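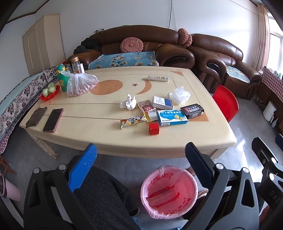
Living room table with items on it.

Household Tidying Assistant (part-time)
Povitska Home Services, Jorcombe branch
Reference: 165

Povitska provides scheduled tidying for private homes in Jorcombe and Cidatlow. The branch has one opening for an assistant, starting in August. The work is limited to living rooms, dining rooms and hallways. Kitchens and bathrooms are handled by a separate crew.

Scope of work

The assistant clears and resets tables, sideboards and seating areas. A typical table holds a mix of items: remote control, phone, medicine boxes, snack wrappers, fruit on a tray, bottles, a drinking glass, used tissues, plastic bags. Each item is assigned to one of the following groups before anything is moved:

Stays on the table (remote control, fruit tray, items the client has listed)
Returns to storage (boxed goods, bottles, cloths)
Set aside for the client (phones, papers, cards, small loose objects such as blocks or cubes)
Waste (tissues, torn packaging)

Wrappers and bags are checked for contents before disposal. Medicine boxes are never opened, combined or thrown out, including boxes that feel empty. They are placed together, label up, at the spot named on the client sheet. Labels may be in a language the assistant does not read. In that case the item goes to the set-aside group.

After clearing, the tabletop is wiped with a damp cloth and dried. Tops with grooves or inlaid patterns are wiped along the line of the groove. No spray is applied directly to leather seating.

Hours and pay

Shifts begin at 8:30 a.m. and last four hours. The base rate is paid monthly, with a travel allowance of 30 per shift for homes in Cidatlow and a one-time payment of 400 on completion of the trial period. The trial period is 3 months.

Requirements

Able to stand for a full shift and lift a filled storage box
Able to follow a written client sheet and fill in the item log
Background check, arranged by the branch
Prior work in cleaning, stockrooms or hotels is useful but not required

The item log is kept in Ñahui, the branch's scheduling program. Training takes one morning.

How to apply

Send a one-page work history and two references to Consuelo Cortés, Staffing, at the Jorcombe branch. Quote the reference number. Questions on duties and client sheets go to Graça Henriques, Field Supervisor. Selected applicants will be asked to complete a paid practice session on a set table, with a blank log sheet provided.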